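Talking with Idun Hägglund about Gelia, the supper night that moves

2021-12-04

Idun Hägglund has a phone in one hand and a bag of limes in the other when she opens the side door of the old feed store in Flendstead. Doors for tonight are in three hours. "Talk while I chop," she says. So we do.

Gelia started in August, in a parking lot. Folding tables, one borrowed speaker, food from two kitchens. It's now a monthly night of cooking and live music from the people who have settled in Flendstead over the years, and each one is run by a different host cook. Tonight it's Dilani Navaratnam. Last month a pair of brothers did flatbreads and a horn band played until the neighbors called.

"They called to ask when the next one was," Hägglund says. "Well, one of them did. The other one was mad."

She grew up here, left for 15 years, worked in hotel kitchens, came back when her mother got sick. The town she came back to ate differently at home than it did downtown. Downtown was still burgers and one Thai place.

"I'd go to people's houses and eat the best meal of my year," she says. "Then somebody asks where to go on a night out and I'm sending them to the same two bars."

The name? Her grandmother's boat. No deeper meaning, and she's tired of being asked.

Tickets are $20, food included. The hosts get paid first, then the band, then the room. She is firm on the order. For the first night that left her with nothing, and the second night with a little less than that. Since then it's been okay. Not great, okay.

"I don't want anybody cooking for exposure. Exposure doesn't buy onions."

Eino Tikkanen books the music. He comes in halfway through our talk, wet coat, carrying a snare drum that isn't his. He used to run sound at the Fondthorpe before it closed and he still has everybody's number from those years, which is how most of the bands got here.

"I ask the cook what they played in the kitchen growing up," Tikkanen says. "Sometimes it's nothing like what I expect. One lady said Dolly, only Dolly. Fine. We found a guy with a steel guitar."

Tonight's act is Ayaaba, a nine-piece that rehearses in a garage across the river and has never played to more than a room of friends. Tikkanen heard them through the garage door while walking his dog. He knocked. They thought it was a noise complaint.

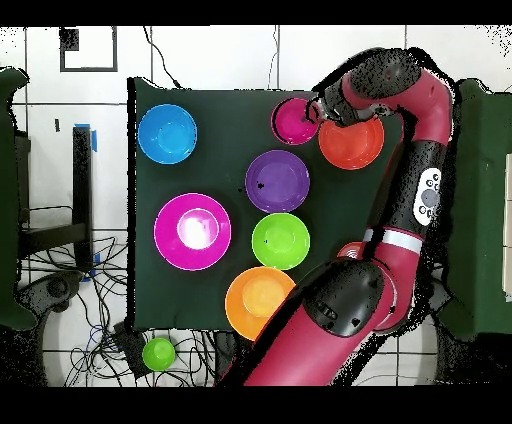
Bright bowls on a dark green cloth.

Navaratnam has been at it since morning. String hoppers, a pumpkin curry, two kinds of sambol, a fish dish she won't name because she says the name makes people expect the wrong thing. She drives a school bus on week days and has never cooked for pay before.

"I've cooked for weddings, I've cooked for funerals," she says. "This is the first time strangers bought a ticket. My daughter keeps asking if I'm nervous. I wasn't until she asked."

How hot is the food going to be? She looks at Hägglund. Hägglund looks at the limes.

"We had a discussion," Hägglund says.

"She lost," Navaratnam says.

There have been problems. The feed store has one working restroom. The October night sold out in 17 minutes, and a lot of people who'd come to the first one couldn't get in, including a few of the families it was meant for. Hägglund took some heat for that and thinks she earned it. Up to 15 seats a night are now held back for the host cook to give out however they want.

Tanvir Sivakumar, who does the door and the web site, says the wait list is still ugly. "I get emails at two in the morning. Very long emails. One guy sent a poem." Did it work? "It was a decent poem. He's on the list for January."

A bigger room is the obvious next step, and there's been an offer. Hägglund won't say from who. She's not sure she wants it, a bigger room means a bar deal and a bar deal means somebody else picking the hours.

"Ask me in spring," she says. Then she's yelling across the room about extention cords, and Tikkanen is yelling back that they're in his truck, and Navaratnam wants to know who took her good ladle.

Doors at six. Music at eight or when the plates are cleared. Tonight is sold out; January tickets go up next week on the Gelia site.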